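Home Galleries Kitchen Workshop About

Bits and Pieces from the Bench

I've been sorting the workbench all December, and I keep stopping to take pictures of the small stuff! Plain black parts are my favorites (I know, I know) — they're so much nicer up close than in a drawer.

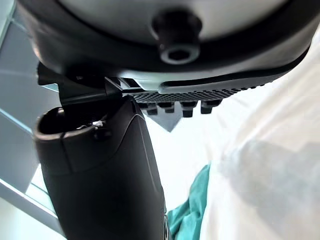 Black cylinder, matte finish, open at the top. Love that thick rounded lip.

I have a soft spot for a seam left down the side, and this one has it. The shelf from Kastthorpe is next, once I've dug out the rest of the Witel boxes and found somewhere to put them.

22 shares 82 comments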